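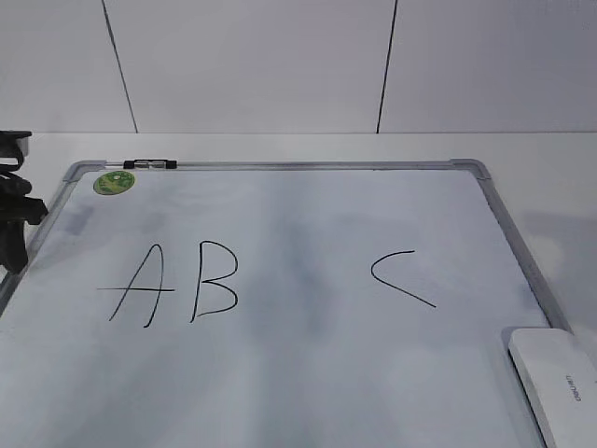
Whiteboard on the table, three letters on it so far.

Family message board: fridge, wall or table?
Batovville Home & Household forum, June 2022

pereria_mom
So we've gone back to paper notes and it's a mess. I want one whiteboard the whole house writes on, with everybody's initials and a column each. My husband says hang it by the back door. I say leave it flat on the kitchen table where people eat! Who's right?

tindier24
Your husband, sorry. Flat boards turn into trays. Ours had mail and a cereal bowl on it by day 2, and the dentist appointment was under the bowl.

oldporch
Disagree with tindier24. My kids never once looked at the wall (we tried for 10 months). On the table they can't miss it, and the little one can reach to write.

pereria_mom
The reaching thing is my whole argument, thank you!!

CaceresKitchen
We moved here from Cáceres with a chalkboard and I still like it better. Marker smears on sleeves when you lean over to pass the salt. Chalk does too, but it washes out.

tindier24
Chalk near food? No way.

CaceresKitchen
My grandmother did it for years and we all lived.

oldporch
Whatever you pick, get the thin markers. With fat ones you fit maybe a dozen words and then everyone gives up.

pereria_mom
OK, table until the end of July, then he gets his turn with the wall. Does anyone know if those stick-on hooks hold on painted brick?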